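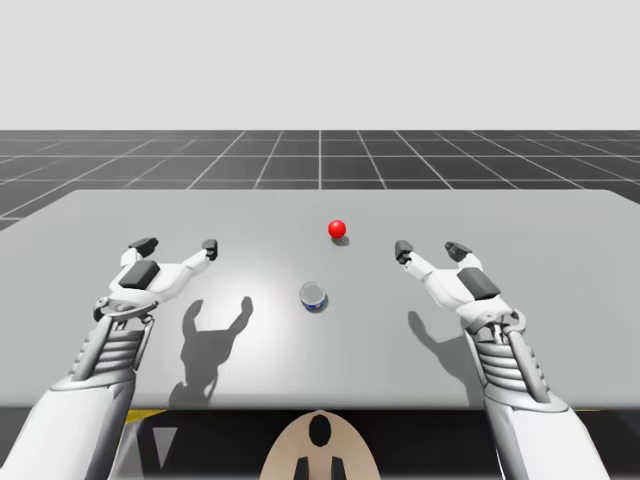
Willwood Table Hire: Frequently Asked Questions

Last updated Sep 12, 2022

How do I book?

Fill in the form on the bookings page and tell us the date, the address and how many tables you think you need. Then add one. People bring cakes you weren't told about, and the cakes have to go somewhere.

How far ahead should I get in touch?

Seven weeks is comfortable. Weddings in April go early, as do street parties, which tend to be decided on in the pub and then remembered in a panic. If you are reading this the night before, ring us anyway. We enjoy a challenge more than we let on.

What sizes do you have?

The Bratside is our long table and seats six adults, or eight if they're fond of each other. The Ezeani is round and suits people who want to see everyone they're arguing with. There is also a folding card table, which we hire out for cash boxes and guest books. Please don't seat your in-laws at it. It has been tried.

Do you deliver?

Yes, anywhere within the Willwood and Ziltimness postcodes. Delivery is to the nearest door we can reach on the flat. Stairs are extra, and spiral stairs are a conversation. If your venue is at the far end of a field, tell us before the van is in the field.

Do you set the tables up?

For a small fee. Otherwise they arrive folded, with a card showing how the legs lock. Push until you hear the click. No click means no table, just a tray with ambitions.

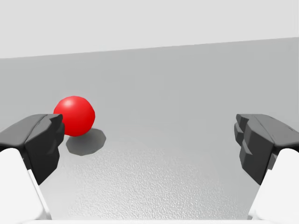
We can also come back at the end and fold everything down again, which costs the same and is usually the moment people wish they'd ticked that box.

What's the deposit?

£90 per booking, returned once the tables are back and we've had a look at them. Crumbs are fine. Candle wax is fine if you leave it alone, and much less fine if you've been at it with a bread knife.

How much weight will a table take?

Up to 400 pounds on a Bratside, spread evenly along the top. Dancing is not spread evenly along the top. The round ones are a bit less forgiving, so ask if you're planning an ice sculpture or a hog roast.

Do I need to clean them?

A wipe with a damp cloth will do. We wash everything properly when it gets home. Please don't use bleach, and please don't hose them down on the lawn and send them back with slugs.

Can I keep them an extra day?

Usually, if the next customer isn't waiting. Ask first. Tables that stay out without a word are charged at the day rate until we find them, and we do find them.

What if it rains?

Then it rains. The tables cope with a shower but don't like being left out overnight. We don't hire gazebos any more, after a windy afternoon in Ziltimness that our insurer still brings up.

Can I cancel?

Free of charge until the week before. After that we keep half the hire fee and all of our good manners.

I've lost the leg card. Help?

It's form 702 on the downloads page. Print it, or hold your phone near the table and swear quietly like everyone else.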